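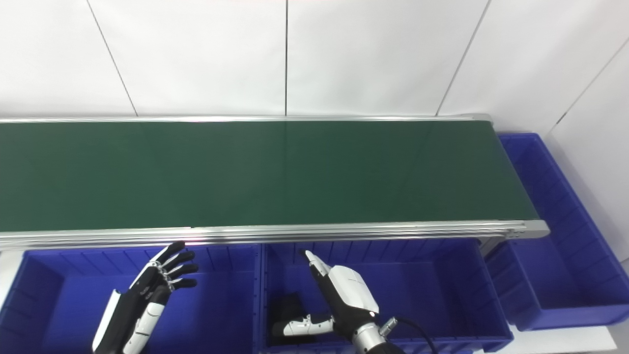
Most of what I have been doing since July is arguing with a piece of software about what counts as "nothing." The project is called Pridar, and its job is to look at whatever is in front of the robot and keep a small, tidy list of what it believes is there, so that the planner has something sensible to plan against. I wrote the first version in a hurry, the way you do, and I was proudest of the part that finds objects on the belt. Then I sat down with views like this one, with the dark green belt completely empty and a soft shine running along it, and I discovered that my proud part would sooner invent an object than admit there wasn't one. It loved that shine. It would take a faint reflection, draw a nice confident outline around it, and hand it to the planner as something worth picking up. Meanwhile the one thing lying in the middle bin, a dark, more or less rectangular shape partly under the thumb of the right hand, didn't make the list at all.

So this is going to be a long post about empty belts, black things in shadow, and a fight I had with a timestamp. (You were warned by the reading time, if it's showing up properly at the top, which on some of your phones I'm told it is not.)

11 min read

Let me start with the shine, as it was the easier of the two and I still managed to spend far too long on it.

The old code compared each view against a stored picture of the belt with nothing on it. If a patch was different enough from the stored picture, it was a candidate. This is a perfectly respectable thing to do and people have been doing it forever, and it works beautifully as long as your camera sits still. Ours is on the head. The head moves. When the head moves, the highlights slide along the belt like spilled milk, and the stored picture is suddenly a picture of some other belt on some other planet. I had a correction for head motion, and it lined up the rails very nicely, and I remember being so pleased when I overlaid the two and saw every groove in the aluminum land right on top of itself! But a reflection isn't painted on the surface. You can line up the belt as perfectly as you please and the reflection will still be somewhere else.

My first fix was to raise the threshold, and I'm a little embarrassed to say that I raised it three separate times over the course of an afternoon, each time telling myself this was the last one. By the end of it the shine was gone and so was every dark part we owned. Back it went.

What I do now is simpler, and I wish I'd begun there. A candidate has to survive a change of viewpoint. Pridar makes the head do a small nod (it's a tiny motion, you'd hardly notice it if you weren't waiting for it) and then asks whether the candidate stayed put on the belt. Real things stay put. Highlights wander. If it wanders, it goes in a separate list called "maybe light," and that list is never shown to the planner, though I do keep it in the logs because I like to look at it with my coffee.

The separate list turned out to be more useful than I expected, by the way. Once I had it, I could see that most of the junk came from the near rail, where the bright grooves run the whole length, and hardly any from the belt itself. I had been blaming the wrong surface for weeks. So the rail now gets its own mask, cut a bit generously, and I've stopped worrying about it.

Now for the dark shape in the bin.

A black object against a blue floor sounds like it ought to be easy, and if you could see all of it in good light then I suppose it would be. The trouble is a combination of things. It's in shadow, a hand is lying over part of it, and the thumb doing the lying-over has black joints of its own. Our segmentation, left to its own devices, was gluing the object and the black parts of the hand into one big blob, and then a later step (written by me, in a cheerful mood) said, "Ah, this blob touches the robot, so it must be the robot," and deleted the whole business. Gone! The robot was subtracting its own hand from the world and taking the object along with it.

I want to stay on this for a bit, because I think the mistake is a common one and I made it with my eyes open. There are two ways to know where your own hand is. You can look for it in the image, or you can work it out from the joint angles. I'd been doing the first with the second as a sort of gentle hint, and it ought to be the other way around. The joints know. The joints have always known. We have a model of every finger, we have the angles coming in, and we can draw the hand into the camera view from those numbers without looking at a single pixel. Whatever is inside that drawn outline is hand, and whatever is outside it, touching or not, gets to be something else.

I rewrote it that way in two evenings and it was wonderful for the left hand and terrible for the right.

This is where the timestamp comes in, and if you're only here for the pretty part of the story you can go make yourself a sandwich.

The drawn outline of the right hand was always a little bit off to one side whenever the arm was moving, and spot on whenever it was still. Anyone who has done this kind of work is already groaning. I wasn't groaning, I was checking the calibration, because I had redone the calibration in the spring and had never entirely trusted it. I redid it again. No change. I measured the wrist. I measured the wrist again with better calipers. I wrote a long and rather wounded message to myself in the project notes about the fingertip lengths in the model, and none of it mattered one bit, because the right hand's angles were being stamped when they arrived at the computer and the left hand's were being stamped when they were read. Same driver, same version, two config files, and one line different between them.

I only found it because I finally did what I should have done first and plotted the outline error against how fast the wrist was moving. It made a straight line, so straight it was almost rude. I fixed the one line in the config file, reran it, and the outline snapped onto the hand and stayed there, extended index finger and folded fingers and all.

That pointing finger deserves a word, too, because it's a pose the old hand detector never handled well. With the fingers folded and one sticking up there isn't a lot of hand-shaped hand for a detector to hold on to. Drawing it from the joints doesn't care. A finger is up because the numbers say it's up, and I find that very restful.

To see if I was fooling myself, I pulled 200 views out of our recordings, the nastiest ones I could find: hands in the bins, hands near the rail, empty belt, shiny belt. I went through every one by hand and wrote down what was really in it. This took me the better part of a weekend and a great deal of tea. Then I ran the old version and the new version over them. The old one did badly, as you'd expect from a set I had chosen to be mean to it. The new one did much better, and I'm not going to put a percentage on it, as a set picked by me to upset a thing written by me isn't the kind of evidence I'd want anybody quoting. The full pile has 2566 views in it and I'd like to label a fair slice of that, chosen at random, before I start bragging.

A few people wrote after the last post to ask about the layers, and I never answered properly, so let me try. Pridar is the part that believes things. Memon is the part that remembers them, so that when a hand moves in front of an object, the object doesn't stop existing. Kalusska is the planner, and it's the only one of them allowed to ask for motion (well, that and the little nod, for which I had to give Pridar a special permission, and I grumbled about it the whole time). They all run at the shop in Tretodport, on one computer under the desk that doubles as a foot warmer.

Memon gave me a bit of trouble with all this. It had been quietly covering up for the hand-deletion problem. An object would be seen, the hand would come over it, Pridar would throw the object away, and Memon would say, "No, no, I remember that," and keep it alive for a while. So everything looked fine in any recording where the object had been visible first! It was only when a recording started with the hand already over the thing that the hole showed. I now run every test with memory switched off as well as on, and I'd suggest that to anybody with a similar setup.

There's still one problem open, issue 1628 in our tracker, and it concerns the bins. Each bin has ribs molded into the walls, and when the light falls a certain way Pridar sees a rib as a long thin object standing upright in the corner. The nod test doesn't help, seeing that a rib is a real thing and stays put just as politely as anything else. What I'd like is to fit a model of the bin first and only look for objects in whatever space is left over. I have half of that working. The half that isn't working is the right bin, which sits lower than the others and at an angle, and my fitting code assumed that all bins live in a neat row. I'll have to let it tilt.

After that I want to clean up the viewer. At the moment it shows real objects in green, which on a green belt was not my finest decision, and I've been squinting at it since the beginning. I'm thinking orange. If you have strong feelings about colors for this sort of thing, the comments are open, and I do read them, though it may take me a week or so to get back to you.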